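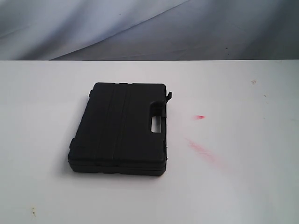

Black case, lid shut.

19 June 2024
Test kitchen notebook, Enside bench. Salsa roja, batches 4 to 6, plus lunch

Still trying to match the table salsa from Quiroga, the place on the Oststead road that does the good carnitas and the bad everything else. For the record, the room was three-quarters empty when I went back for lunch, the enchiladas had been under a lamp long enough to develop opinions, and the salsa was once again the best thing in the building. They give it away with the chips. I have now spent more on trying to copy it than I have spent eating there, and I order dessert.

Ordered: two extra salsas (got a look), carnitas plate, one horchata. Carried 2 tubs back in the cooler bag. One for tasting against, one for the fridge as insurance against colleagues. If you are a colleague reading this, the one in the fridge is labelled, and the label is not a suggestion.

Tasting notes on the original, cold, off a spoon, then warm, off a chip:

Smoke first, then tomato, then heat late and at the back. Some sweetness that doesn't read as sugar. Colour is brick, with black flecks that don't taste burnt. Texture is loose but it clings to a chip, so there's something in there holding it together. No cumin. I keep writing "no cumin" in this book because every recipe online wants me to put cumin in, and I keep weakening.

Warmed up, it gets noticeably more acidic. I had it down as vinegar in December. Now I think it's mostly tomatillo, with a bit of lime at the end. Whoever wrote "definitely malt vinegar" in the margin of the December page, that was me, and I'd like it struck out.

Batch 4

1000 g roma tomatoes, halved, cut side down under the grill until the skins went properly black. Four guajillo, two arbol, toasted dry in the pan. Half a white onion, three garlic cloves in their skins. Soaked the chillies in boiled water, 20 minutes. Blended the lot with a splash of the soaking water and 10 g salt.

Result: bitter. Not undrinkable (yes, I drank some) but there's a dusty, aspirin sort of finish. I blame the soaking water, and also the arbol, which I took my eye off while answering the phone. Flavour otherwise heading the right way. Texture far too thin, ran off the chip and down my sleeve.

Batch 5

Same again, but soaking water down the sink, fresh water in the blender. Arbol toasted ten seconds a side and taken off the heat before the phone could ring. Swapped 300 g of the tomato for tomatillo. The tomatillos were tinned, because the fresh ones at the greengrocer were the price of jewellery and roughly as yielding.

Result: much better. Bitterness gone. Acid in the right place. Still thin, and the smoke is shy. Tasted side by side with the tub and it's like hearing the song through a wall.

Tried reducing half of it in the wide pan. Thickened nicely and lost all its brightness, so now it tastes like a very good pasta sauce. Have frozen it as pasta sauce.

Batch 6

This one was a guess about the clinging. Fried a stale corn tortilla in a tablespoon of oil, broke it up and put it in the blender with everything else. Then poured the blended salsa back into the hot oil left in the pan and let it spit for four minutes. Lid half on. Clean the wall behind the stove after this one. I mean it, I found some on the clock.

Result: that's it, or it's living next door to it. It holds on the chip. Frying rounds off the tomato and brings the smoke forward – it must be that and the tortilla together, though I changed both at once like an amateur and can't say which. The sweetness is there too. Corn, I suppose. All this time I'd been eyeing the brown sugar.

Finished weight 1237 g. It filled three jars with a bit left for the chips, and the chips did not last the afternoon.

Still wrong with it: heat arrives too early. The tub makes you wait. Could be the arbol seeds, which I left in. Could be that theirs has sat overnight and mine had sat for the time it takes to find a clean spoon. Jar two goes in the fridge until tomorrow to settle the question.

Equipment grumbles

The Fukix blender is leaking from the base again. Gasket's been turned over once already and it only has two sides. Run it no more than half full and keep a tea towel underneath. It does still blend charred skins finer than the stick blender, so it stays, under protest.

The grill element on the left is running hotter than the right. Rotate trays halfway. I know this, I've written it on the door, and I still lost a row of onions.

The good scales drift if they're anywhere near the extraction fan. Weigh on the far bench.

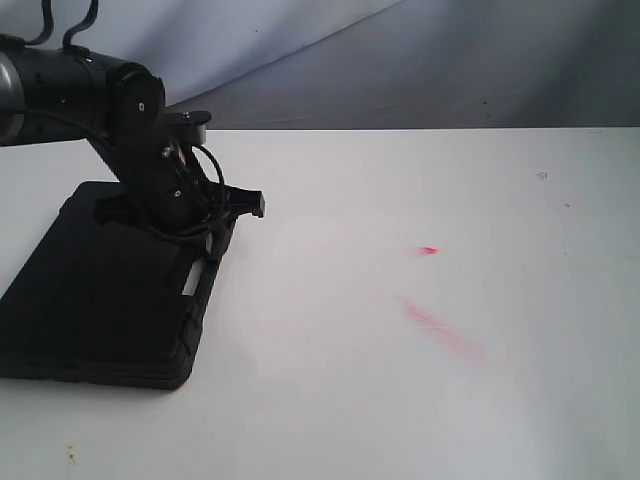 Costs, so far

Running total for the salsa project is $1576, counting the lunches, the new pan and the three kilos of dried chillies that came in a sack because I misread the order form. Without the lunches it looks much more respectable. Without the sack it looks almost sensible. The sack is on the bottom shelf of the dry store, rolled shut with a peg, and anyone who wants guajillos may have guajillos. Please have guajillos.

The whole thing was supposed to be one side dish for the summer menu. Tomatoes will be at their best and cheapest by December and I'd like to be finished by then, partly for the menu and partly for the wall.

To do next time

Batch 7: tortilla in, no frying afterwards.
Batch 8: frying, no tortilla. One change at a time, as any child could have told me.
Deseed the arbol for both.
Try the fresh tomatillos once, if the price comes down, just to rule them out.
Taste jar two against a fresh batch, both at room temperature, someone else pouring so I don't know which is which.
Order a gasket.
Bring own chips to Quiroga? Theirs are fine but they break under any serious load. Possibly the salsa is only half the reason it works and the other half is the salt on the chip. Weigh ten chips' worth of salt? No. Well, maybe.

Added later, after the dishes: ate some of batch 6 on a fried egg. Heat came in late, the way it should. Either it had settled already or everything tastes right on an egg. Not writing that down as a result, but jar one is now open and some way down.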